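# Where things live: putting away in a shared kitchen

Project report, Gunthorpe house group

Our project looked at how long it takes to empty a dishwasher when the people doing it don't share a plan of the cupboards. We used the kitchen at Gunthorpe.
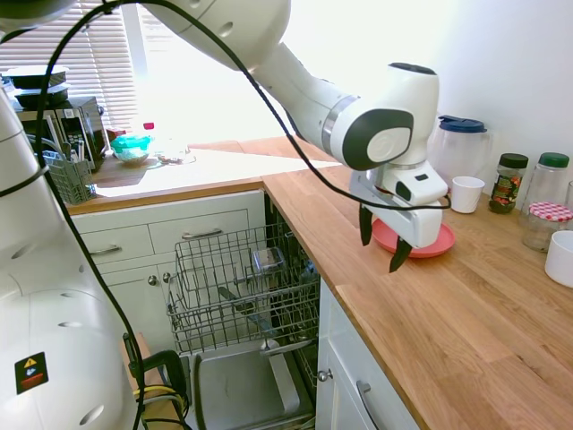 Plates should go away first, according to Nadine, as they take up the most counter and everything else gets piled on them. Ko disagreed and wanted the cutlery done first. We tried both orders.

## Method

The kitchen has an L-shaped oak worktop with the dishwasher under the corner. We kept the jars and the pitcher along the back wall, and left the microwave and the grey utensil caddy at the window end. Each load had the same contents. We did 6 loads with plates first and 5 with cutlery first, timing from opening the door to closing it.

## Results

The slowest load took 352 seconds and the quickest 142. Both were plates-first loads. The slow one was our first, when we were still opening the wrong cupboards. Food containers caused the most delay in either order, mainly through matching lids.

## Problems

We lost one cutlery-first timing when the stopwatch wasn't started, so the two groups are uneven. We would label the cupboard doors before repeating the test.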